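Penry Workshop – Home Build Gallery

The Penry Workshop is a shared facility in Prurkthorpe, open to members who build and test small automation projects. Members may carry out part of their work at home, and this page presents one such session from the Moren sorting project, held in November.

The Moren project concerns the handling of fresh produce with two-finger grippers. Its aim is a modest one: a household arm, built from parts that a member can cut, print and assemble without factory equipment, that can move fruit and vegetables between a surface, a dish and a tray. The mechanical work is carried out at the Grondero bench on the ground floor of the workshop. Handling sessions are held in ordinary rooms, on ordinary furniture, as the finished arm will be expected to work there.

Soft surfaces received particular attention during this stage. A mattress gives under load, and a tray placed on it seldom lies level. The project plan therefore calls for 300 short handling runs on beds and sofas, of which 115 had been entered in the log by the end of the month.
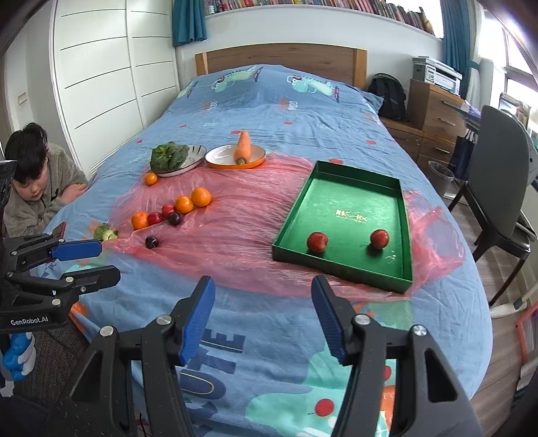
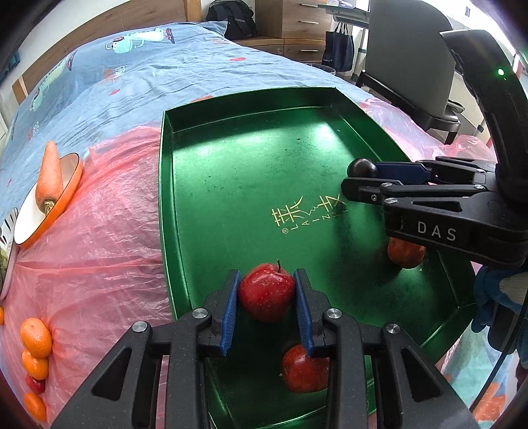 Hand-held grippers with blue finger pads at the bedside, with apples, oranges and a carrot set out for handling. In the second picture, an apple is held between the pads over the green tray.

Round items are recorded separately from leafy and long items in the project log. Apples have so far been the most consistent class – their skin is firm and the pads meet it evenly. Plums and small citrus are entered under their own headings, and leafy greens will be treated in a later stage.

Each run is limited to 20 seconds. After every 5 runs the finger pads are wiped and the pivot screws are checked by hand.

Members who wish to consult the log or the drawings for the Moren arm may do so at the Grondero bench during opening hours. Further galleries will be added to this page as the work proceeds. Produce used in the sessions is supplied by the members themselves.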